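Stetel packing line, handling automation: progress report for November
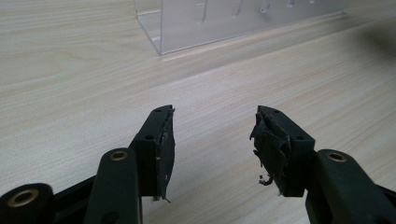

Gripper fingertips with pads, right-hand pad frayed. Clear acrylic stand behind.

Work package 2 continues. Operators teach the hanging task with the hand-held gripper, and the Vakum cell repeats it on the early shift. Two packers have moved from hanging to checking and restocking; their grading is unchanged.

Pad wear remains the main cause of stoppages. Matúš Hrnčiar has asked Brabec for a harder pad material. Until it arrives, pads are to be inspected every Friday and replaced in pairs.

Training: five of the packing staff have completed the 90-minute session. Night shift still to be scheduled.

Spend is within budget. No change to the end date.

Matúš Kollár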